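演讲备注:抽屉内分隔与小件餐具归位
主讲:Peiyu Tang
场次:Driltwood 收纳与厨房五金交流会,2025年5月11日
版本:讲者用,不随幻灯片分发

第1页 标题页

报题目,报单位,不做自我介绍的展开。说明范围:只讲台面以下第一层抽屉,即餐具和小工具那一层。锅具抽屉、调料拉篮不在范围内,有人问就转到茶歇。

提醒听众术语。“托盒”指可以整体取出的浅盒,“隔条”指固定在抽屉底板上的分隔件。两者在产品目录里经常混写,今天分开用。

第2页 问题的提法

餐具抽屉的使用频次高,单次操作时间短,操作者多数时候不看全抽屉,只看目标那一格。所以分格的第一指标是“一眼能否判断类别”,第二指标才是容量。

常见做法是按抽屉净宽均分。均分便于生产,但餐具的长宽比差别很大:勺的宽度由勺头决定,夹子和签子几乎只有长度。用同样宽度的格装两类东西,勺子那格合适,长杆那格两侧空着,杆子在里面会转成斜的。

这里停一下,让听众看幻灯片上的尺寸图。抽屉标称600毫米柜体,侧板、滑轨扣掉之后再谈净宽。不要在这里展开滑轨型号。

第3页 长杆类的斜置

斜置本身不算故障。对角线比边长大,杆子斜着放,有时是唯一放得下的姿势。问题在于取用:手伸进去,捏住的是中段,提起来时一端下坠,容易碰到盒壁。

讲两点处理:
一,长杆类的盒子选窄的,让杆子没有转动余地,前后方向摆正。
二,如果只有等宽的盒子,同一盒里只放长杆,不混勺叉。混放以后,杆子压在勺柄上,取勺时要先挪杆。

第二点听起来琐碎,但回访记录里抱怨最多的就是这一条。原话不念,只讲结论。

第4页 托盒的材料与透明度

半透明烟灰色和全透明的区别,讲三句就够。全透明看得最清楚,划痕也最清楚。烟灰色能看到盒内有没有东西,划痕和水渍弱一些。不透明的白色或黑色最耐看,叠放时看不到下层。

浅色底板配半透明盒,盒底透出底板颜色,浅色的塑料勺在里面对比度偏低,金属件靠反光还能分辨。深色底板反过来。选底板颜色之前,先把要放的东西列出来,看浅色件多还是金属件多。

Sikerska 的样板间用的是深色毡垫,Hegedűs 的方案用浅色硬板。两家都在展区,会后可以对照着看,今天不评高下。

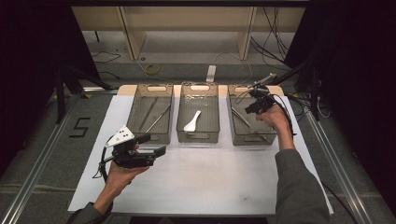
第5页 提手孔

托盒两端开孔,目的是整盒取出。摆盘时把一整盒勺子端到餐桌,用完端回来,抽屉里的位置不变。

提手孔的方向要和抽屉拉出方向一致,孔在前后两端。孔在左右两侧的,几个盒子并排以后手指插不进去,等于没有孔。这个错误在并排安装时才会暴露,单盒试用看不出来。

孔的下沿高度决定了盒子的有效深度。堆放超过孔的下沿,细签子会从孔里滑出来。装签子的盒,装到孔下沿以下为止。

讲到这里可以拿起桌上的样品示范一次端盒的动作。示范一次即可,不要来回演示。

第6页 归位顺序

洗净擦干之后归位,顺序建议固定:先长杆,后勺,最后叉和小件。长杆先放,可以趁盒子空着摆正。

左右位置怎么定,看主要使用者的惯用手和灶台方位。靠近灶台一侧放烹饪用的夹子、签子,远离灶台一侧放进餐用的勺叉。如果抽屉正对灶台,就按惯用手定:取用最频繁的放惯用手一侧。

双手归位比单手快,前提是两只手各管各的盒。两只手往同一个盒里放,互相让位,反而慢。做法是左手管左边的盒,右手管右边的盒,中间的盒最后由空出来的那只手补。

有听众会问儿童参与的情况。回答:给儿童的盒只放塑料勺,放在最外侧,尖头签子另设一层。不展开。

第7页 试放记录

Rarkis 项目的试放分两轮。第一轮不给提示,参加者按自己的习惯放;第二轮给出分类标签再放。两轮之间间隔一次完整的清洗。

记录口径:每放入一件记一次,放错后自行改正的也记一次。总计626次放入,其中53次放在了标签以外的盒里。错放主要集中在两种东西上,一种是长柄咖啡勺,有人归到勺类,有人归到长杆类;另一种是带齿的夹子,有人当叉放。

这组数字不用来说明托盒好坏,样本的构成不支持这个推论。它只说明类别名称的定义要写清楚:按头部形状分,还是按总长分,二选一,标签上写明。

我们后来统一按头部形状分。有勺头的,不论多长,进勺盒。放不下的,换长盒,不换类别。

第8页 清洁与维护

盒底的碎屑多半是随餐具带进去的,量很少,但浅盒底面平,白色碎粒在灰色盒底上很显眼。整盒取出,倒置轻敲,湿布擦一遍,晾干后放回。不建议在抽屉里直接用湿布擦,水会留在盒与底板之间。

底板后缘若装了木质挡条,挡条与底板的接缝要每季检查一次。接缝处容易积粉,用干毛刷扫出即可,不要用水冲。

十一月那次回访发现有两户把托盒放进了洗碗机,盒壁变形,并排时互相顶住。产品说明里写的是手洗,但字太小。新版说明已改。

第9页 安装尺寸核对表

照念,语速放慢:
抽屉净宽、净深、净高各量前后两处,取小值。
托盒总宽加装配间隙,小于净宽。间隙每侧留2毫米。
托盒高度加堆放高度,小于净高,以抽屉关到底不刮上沿为准。
最长的一件餐具,量实物,不查目录。
后挡条位置在托盒放好以后再定,先定挡条会导致前端露缝。

最后一条常有人反着做。挡条先钉死,盒子短了几毫米,每次拉抽屉盒子都往后窜,关门时再撞回来。

第10页 提问

预留的回答:
问磁吸固定——做过,金属签子会被吸住,取用不便,已停。
问可伸缩托盒——伸缩缝藏屑,清洁次数增加,适合抽屉宽度不规则的旧柜。
问价格——转展位。

时间不够就跳过第8页,第9页必须讲。投影翻页器放在讲台右侧,结束后交还会务。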